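The first thing Kimie Ueda told me was to stop thinking about my wrists. I'd been at her table for ten minutes, a gripper in each hand, and I was already sweating over the lid of a Hello Kitty jar.

I'd come to see how Haltuvico teaches robots to do kitchen jobs, and I'd pictured a lab with white coats and a big red button. What I got was a tiled table, a toaster oven and somebody's pickles. You hold the tools, you do the job the way you'd do it at home, and the recording goes off to a robot that has to learn it from you. One gripper steadies the jar, the other goes for the lid. Easy, right?

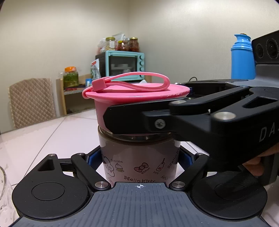 Well, no. Your fingers know a thousand things about a jar that a pair of pads doesn't. Squeeze too hard and the whole thing skates away from you, too soft and it just spins on the spot (I did both, more than once). Kimie wants 300 good tries at each job before she moves on to the next, and by try 21 my forearms were begging for a cuppa and a sit-down.

Her workmate Iker Cantero used to do this by remote control, driving an arm in the next room with a joystick and a screen. He reckons it was like buttering toast through a letterbox. He still prefers it for heavy stuff, but for anything with a lid he's gone over to the hand-helds, and he's miles better at them than I am! 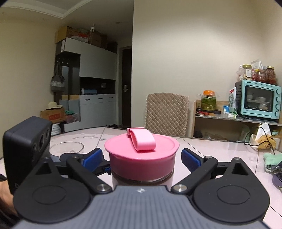 Pads open, lining up on the pink-lidded jar.

What surprised me was that Kimie doesn't want everything perfect. She likes a bit of wobble in the approach, a different angle each time, so the robot learns to cope when the jar isn't quite where it was yesterday. My wobble, she said kindly, was very generous.

They're starting on zips and drawers in July, and I've been asked back. I've said yes, but I'm bringing my own biscuits.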